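Wukico hand kit – worth it for cloth folding?

Asked by Viktória Fekete, Wednesday

Anyone here got the Wukico hand kit? The pair with the marker cubes on top. We want to record folding demos, tea towels and shirts mostly, to train a two-arm setup. Quote from Otonico is 1,000 for the pair, software seperate. My worry is cloth. Do the cubes still track when your hands are close together and tilted? And is it ok on a busy table or do I need to clear a whole room.

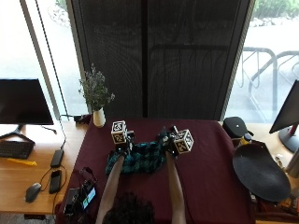 Both hands on a checked cloth, one cube on each rig.

2 answers

Encarnación Bravo
Had ours since October, mostly good. Cloth is fine as long as the camera sees at least one clean face per cube. Tilting ok. Crossing your wrists is not, you get a jump in the track and have to bin that take. Plain table cover helps, you can see the edges of the cloth when you check teh recordings later. Monitors and cables either side never bothered it for us. We got 212 usable takes from the first batch. Straps are poor, they slip after 25 minutes or so of folding, budget for better ones. Calibrate again after every break – the manual skips this. Support answered in 4 days, bit slow.
Would buy again but not at full price, ask Otonico for the school rate even if your not a school.

Humphreys
Never used Wukico, got the Gukine one. Cheaper. Software is rubbish on a Mac. Depends what you need really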